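Evesance - The Tokgate Sessions (2-disc set)
Catalog page, reissues and archive releases

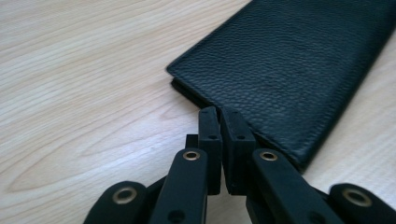
What you get

Two CDs in a gatefold card sleeve, with a 24-page booklet. Disc one is the original Tokgate album in its stereo mix. Disc two is made up of rehearsal takes, alternate mixes and a short radio set. Price is $99, limited to 3,000 numbered copies.

Ninety-nine dollars is a lot for two CDs. We stock it and we will gladly sell you one, but please read the rest of this page first.

The "new" remaster

The sticker on the shrink wrap says "newly remastered from the original tapes." The booklet is less sure of itself. It credits Hanyu Kong with the transfer and says "best available sources," and in this business that phrase usually means at least one reel was missing. Three of the album tracks sound to us like they came from a safety copy. There is a dull top end on "Nanditz" that was not there on the old vinyl, and a small dropout at the start of the second verse that was.

The rest is good. It is a bit louder than the first CD issue, though not crushed, and the bass is easier to follow. If you already own that first CD in decent shape, you may have a hard time telling them apart on a car stereo.

The unreleased tracks

The label counts 9 of them. We make it fewer. Two are the album versions with the intro left long, and one is the single mix of "Guo," which came out at the time and has turned up on plenty of compilations since. That leaves six you probably have not heard, unless you bought the old fan club tape.

Of those six, the slow version of "Guo" is the one to play first. Different words in the last verse, a pump organ where the guitar used to be, and Deolinda Amaral singing alone until the very end. It should have been on the album. The two jams are jams.

The radio set runs four songs and is in mono. The hiss has been left alone - a good decision, whoever made it.

The booklet

The essay is mostly praise. There are no session dates and no list of who plays what on the rehearsal takes, a strange thing to leave out of an archive release. The lyrics are printed in gray on brown. Bring a lamp.

About the numbering

Every copy has a number stamped inside the sleeve. We can't take requests. Our first carton started at 1,770 and we ship them in the order they come out of the box. A low number does not make it sound better, and we don't expect it to do much for the resale price either.

Who should buy it

If you have never owned the album, wait. A single-disc edition is listed for June with the same mastering, and it should cost a lot less. If you have the album and want the slow "Guo," you already know who you are.

Format: 2 CD
Packaging: gatefold card sleeve, booklet
Mix: stereo, except radio set (mono)
Availability: in stock
Returns: unopened copies only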